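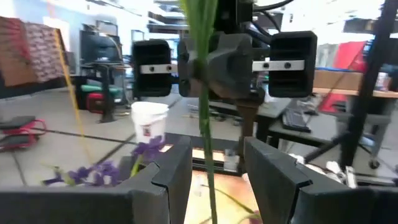 Purple blooms, one tall green stem and the white bucket. Flower day!

Weronika Grabowska put the word out in June that she wanted to spend an afternoon doing flowers, and I said yes before she had even finished the sentence. I am not a florist. I own one pair of decent snips and I have opinions about ribbon, and apparently that was enough to get me a seat at the table. So this page is my little souvenir of the whole thing, for everyone who asked what we got up to over at Skudeck and whether there would be pictures.

I picked that one for the top of the page because of the color. The purple ones have these small green buds in among the open flowers, and I am a complete sucker for a bud. You get the pretty part now and the promise of more in a few days! The tall stem is the kind I always want to chop down too early. Weronika's rule is to leave it long until the very last minute, and she said it to me so many times that I now hear it in my kitchen at home.

Some notes for the people who wanted them:

The flowers came from Kubiak, who let us have 11 bunches for the price of a smaller order (thank you, thank you). We talked about going all purple and then chickened out, so there was a bit of everything by the end.

The bucket is just a plain white plastic one, and I want to stick up for it. I have bought fancy zinc pails that leaked by the second week. Give me plastic every time. Rinse it out with a drop of bleach, fill it a third of the way, and strip off any leaves that would sit under the water line.

Ours is a working room with a concrete floor, and for flowers I wouldn't swap it for anything. Leaves go everywhere. Water goes everywhere. You sweep up and mop and get on with your evening. I tried this once on my aunt's cream carpet and we still don't discuss it.

Yes, there's a computer and a keyboard in the same room as all that greenery — we kept the watering can on the other side, I promise.

Zawadi Kariuki made the best bunch of the day, all loose and leaning to one side like it had been picked on a walk. Mine was a lot stiffer. She told me to turn the stems in my hand as I add each one, always the same direction, and my second try was so much better that I took it home and put it by the front door. It lasted nine days, with the water changed every other day and a fresh snip off the bottom each time.

If you want to come to the next one, bring your own snips and wear shoes you don't love. We have room for six, and Rusinik has offered to keep us in string and brown paper again. Send Weronika a note and tell her which colors you like. I've already asked for more purple.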